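Student Work > Capstone Reports > Robotics > What Should We Buy for the Assembly Bench?

What Should We Buy for the Assembly Bench? A Spending Plan

My project started as a robotics project and turned into a shopping project, which I swear was more fun than it sounds. Our lab at Lomley has two white arms, one dark gray table and a task board, and the department wants to know what to spend on next year. I got 18 weeks to come up with an answer, plus a pile of quotes and a spreadsheet that now has way too many tabs.

The task is placing small parts onto a flat white board with outlines on it. Pegs, cylinders, a gear, that kind of thing. So the first big budget question was what goes on the end of each arm. A hand with fingers on both sides? A plain gripper on both? Or one of each, which is the cheap way to keep your options open (and the way I ended up leaning)?

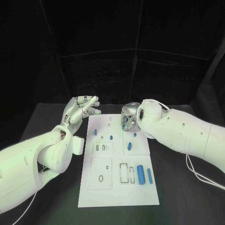
Mixed setup: fingered hand on the left arm, metal gripper on the right, with the blue parts on the board.

I asked two suppliers for prices. Vikov sells hands and Lokik sells grippers, and neither one likes to give you a single number. The Vikov quote left out the mounting adapter, the spare fingertips and the shipping, so I had to write back three times! Once I added all that in, one hand cost about 12 times as much as one gripper. I had guessed maybe four or five times. That changed my whole plan, and I had to redo the section on spares from scratch.

My advisor still wanted the two-hand option priced fairly, so I did that too. You pay for the second hand, obviously, but you also need a second set of spares, and more hours set aside for setup and repairs. I put those hours in at the student worker rate. Nobody's quote has a line for them, so they're easy to forget.

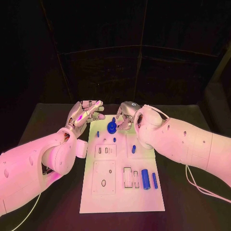
What you do get for the money is that both sides can share code and training time, and I gave that a real score in my comparison table. It got close! But the score has to be weighed against having nothing left over for the boring stuff, and the boring stuff is where I think our bench needs help. My list has cable sleeves, a lamp with plain white light, a labeled drawer for pins and a second printed board so we aren't stuck if the first one gets scratched up.

I also looked at which side each tool should go on. The adapters from Ofori would let us swap a hand and a gripper between arms without ordering different brackets, so I budgeted a pair. They're $87 each, and I'd buy them before anything else on the list.

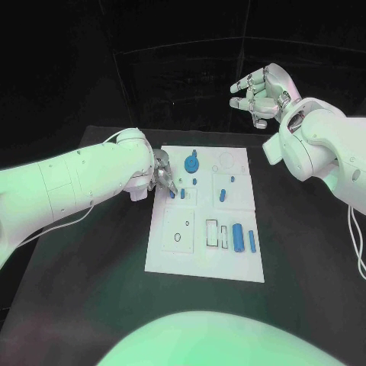
The other way around, with the gripper on the left and the hand on the right.

So my recommendation is to stay with one hand and one gripper, get the two adapters, and hold $500 back for small parts and printing. I'd look at a second hand again in November, after the new prices come out. If the department wants to spend more right away, I'd put it into spare fingertips first. The full spreadsheet is in the lab folder under "bench plan," and please use the last tab, the earlier ones have my old shipping numbers in them.

Comments

gearhead_jo: Did you price renting a second hand for one semester? We did that for our project and it was a pretty decent deal.

benchrat: Yes to the cable sleeves!! Also add a line for replacement screws, you will go through them.

mtl_student: Which tab has the repair hours? I'm doing a similar budget for a gantry and would love to borrow your layout.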